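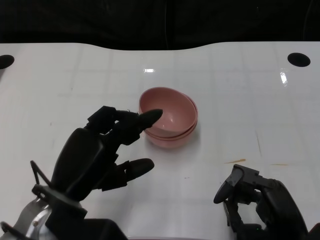
**Karton, two hands and one table: speaker notes**
Peiyu Gu, shared workshop open night

*Hello, thanks, then straight in (don't do the long intro again!)*

- Karton is our two-handed robot. Yaqin Ding did the wrists, I did the wiring and most of the swearing.
- We've put 430 evenings into it, no kidding, Yaqin keeps a log.
- Ask: who here has built an arm? Who has built a hand? Hands are so much more fun.

**Why bowls**

- Nested bowls look easy. Try it at home with one finger and a thumb, eyes half shut!
- The rims sit close together, so a fingertip a little too low grabs both.
- Left hand goes in for the top bowl, right hand waits. We love this bit – slow down here and let people think about their own hands.

**The table**

- Shiny white top = glare. Bright spots confuse the vision code, and I spent most of May on that.
- Next job is a matte cover. If anyone has a good source, grab me after.

**Wiring story (2 min, skip if late)**

- 16 connectors per side, all black, all alike. Label them BEFORE you close up the palm.

**Numbers people ask for**

- 1408 logged tries so far, good and bad together
- 40 minutes to recalibrate both hands

**Finish**

- Yaqin takes software questions, I take anything with a screw in it.
- Soldering bench is open until ten.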